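4.2 Le suivi des anciens élèves à Drostholm

L'établissement de Drostholm tient depuis longtemps un registre des anciens élèves, mais ce registre était surtout administratif. Il contenait l'adresse de la famille, l'année de sortie et, dans certains cas, la formation choisie ensuite. Pour notre étude, nous avons repris 286 fiches et nous avons cherché à savoir lesquelles permettaient encore un contact. Le questionnaire Rewi, envoyé en octobre, a reçu 55 réponses complètes. Ce nombre est faible, et nous ne l'utilisons pas pour une analyse statistique.

Les réponses montrent que le lien avec l'école passe le plus souvent par un enseignant précis. Plusieurs anciens élèves écrivent qu'ils ont reçu un message après un changement d'emploi ou une admission, et qu'ils ont accepté ensuite de venir parler aux classes de dernière année. Le coordinateur du programme, Tobias Sorensen, décrit ces visites comme « une conversation que l'on reprend ». À Hirnarberg, où l'invitation est envoyée par le secrétariat, les visites sont moins fréquentes et les intervenants viennent rarement deux fois.

Il faut aussi parler du coût. Le fonds Oser rembourse le déplacement des intervenants, avec un plafond annuel de 2000 couronnes par classe. Les deux écoles n'utilisent pas ce fonds de la même manière : Drostholm le dépense presque entièrement avant le printemps, tandis que Hirnarberg en garde une partie pour la journée des métiers (voir la section 5.1).

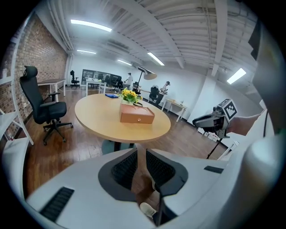

Figure 3. Deux pinces à main, dont l'une porte un marqueur carré noir et blanc.

Pourquoi les anciens élèves acceptent-ils de revenir parler dans leur école ?

Dans les réponses que nous avons lues, le motif cité en premier est la demande personnelle d'un enseignant qu'ils ont connu. Le remboursement du trajet est mentionné plus tard, et surtout par ceux qui habitent loin. Nous revenons sur ce point avec les entretiens, car le questionnaire ne demandait pas la distance entre le domicile et l'école.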